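Solberg 12-roll masking tape set, reviewed after a September of use

The set arrives as 12 rolls in a cardboard sleeve, each roll with its own colour printed on the inside of the core. I bought mine from Clekavell for marking out benches and shelving, jobs where the tape stays down for weeks and then has to come off in one piece.

Adhesion is moderate. On melamine and painted steel it held from the first day to the last with no lifting at the corners. On bare MDF it needs rubbing down with a thumbnail, and even then the ends curl. I would not use it on anything dusty.

Tearing by hand is the weak point. The backing is a crepe paper with more stretch than the Skellow equivalent, so a quick pull gives a ragged end 6 mm or so out of true. For square corners, cut it with a blade against a steel rule. Overlapping two ends and cutting through both gives a clean mitre, although the lower layer sometimes needs a second pass.

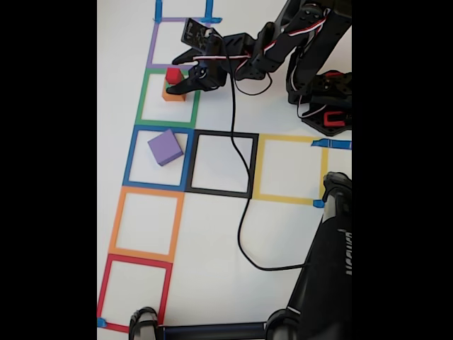

Colour consistency is good within a roll and less good between rolls. I bought a second sleeve to check, and its yellow was visibly paler. The darker colours matched. Ink does not rub off on the fingers, and a fine permanent marker writes on every colour except black without feathering.

Removal is where the set earns its price. Pulled back slowly at a low angle, the tape left nothing on melamine after four weeks. On a sunny windowsill it left a faint line of glue, which white spirit took off. The Jurnano tape I used before left residue in half that time -- and tore every few centimetres on the way up.

The stated length is 200 per cent nonsense on cheaper brands, so I unrolled one of these along a corridor. It came out slightly over what the label claims.

The sleeve itself is poor. The flap split in the first week and the rolls now live on a length of dowel.

Good: clean removal, takes marker well, honest length.
Bad: ragged hand tearing, yellow varies, weak packaging.

Recommended for indoor marking on smooth surfaces. For floors, buy vinyl.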